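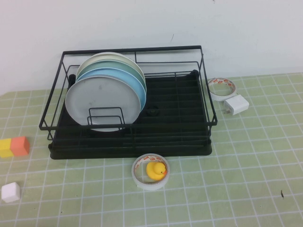 Page last changed: August, by Josefien Willems

Plate arm faults: the things people keep asking me

Why did the arm stop on Friday?
It tripped its own force limit! The gripper came down too low over the rack, pushed, and the controller cut the motors, just as it should. We've had 2 of these at Laltham and 3 at Prillthorpe, all with the same Trillis software.

Was anything broken?
One plate got a chip (it's gone in the bin) and the finger pads were fine. Please don't hand-push the arm clear while the brakes are on, though. Call me or Azucena Quintero and we'll release it properly.

So what was wrong?

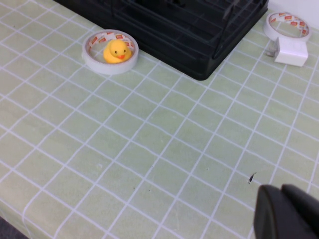
My money is on the wrist calibration. It had drifted by more than 5 mm, and the arm was quite happily working out its heights from the old numbers. I now check it before each run by sending the gripper over the duck in the tape roll, nice and slowly, and comparing where the software thinks the beak is with where it really is. If they disagree, I redo the calibration and leave the plates alone.

Can I just raise the force limit?
No, please don't! Teixeira tried that on the old arm and we lost the wrist joint.

Where do I stand on a restart?
Behind the line, one hand on the stop button, until it has gone home and the light is steady.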